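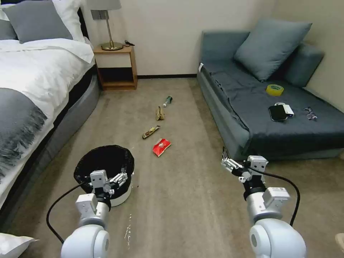
Posted in August by Raluca Vasiliu

Our club has one rule for the litter task, which is that you have to write the scoring before you touch the robot. We wrote the scoring in an evening. We have been touching the robot ever since.

The task sounds like something you'd ask of a seven-year-old. Pick up the rubbish, put it in the bin, leave everything that isn't rubbish alone. Full marks are 100. Nelu Marinescu, who designed the points, gives generously for a bottle and stingily for wrappers, and I would like it noted that he did this before finding out how hard wrappers are. A flat wrapper on carpet is a horrible thing. There's no edge to get hold of, and two metal fingers will happily close on a pinch of carpet pile and report a job well done.

The paper bag is my favourite. It crumples, so it has a top, and if you come at it from above you can be fairly careless. Crumbs score nothing either way. We argued over crumbs for most of an hour at Aroldale and then agreed to pretend they were part of the floor.

The left arm is called Surdu and the right one is Vullum. Surdu does the bin side and Vullum is supposed to reach for anything further over, though mine drifts towards the furniture whenever I stop concentrating. Touching a phone costs you 2 points. Touching somebody's glasses costs you 2 points and a conversation.

We're now on attempt 3067, counting the ones where somebody forgot to press record. Over 1664 of those are usable, says Nelu — he has a spreadsheet and a broad idea of usable.

Next month we try it with the lamp off. I've asked to be in charge of the lamp.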